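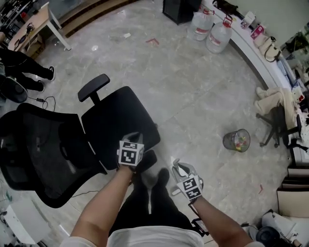
Figure 3. Office chair with mesh backrest and padded seat, lying on its back on a tile floor.

4.2 Chairs and the problem of ownership

Every workplace in the study had a written policy on desks. Only the Flarkstead office had one on chairs, and it ran to a single line asking staff to "return seating to its neighbourhood". Interviewees there could quote the line from memory. Asked where their own chair's neighbourhood was, most pointed at wherever they happened to be sitting.

We had expected disputes over shared seating to centre on comfort. In the 64 interviews, comfort came up chiefly as an alibi. Participants spoke at length about lumbar support and then, when pressed, conceded that the chair they were defending was the same model as the one beside it. What they minded was the adjustment. Armrests such as the one in Figure 3 can be set to suit one person and unset by the next in seconds, and 22 participants described finding theirs altered in terms usually kept for burglary.

Labelling was the commonest remedy. At Itville, 16 chairs carried a name on masking tape under the seat, a spot chosen for discretion, with the result that checking for a name meant upending the chair. Staff did this quite openly, in business hours, and regarded it as less rude than asking. Three of the names belonged to people who had left the organisation. Their chairs were still treated as taken.

Managers favoured a different theory. All of those we spoke to attributed the trouble to a shortage, although at both sites the chairs outnumbered the staff. A trial at Itville in August added 15 more. Complaints rose for a fortnight, mainly about the new chairs being better, and then settled back to their earlier level once the new chairs had been claimed, adjusted and taped.

We return to the matter of tape in Section 5, where the same behaviour is considered in relation to mugs.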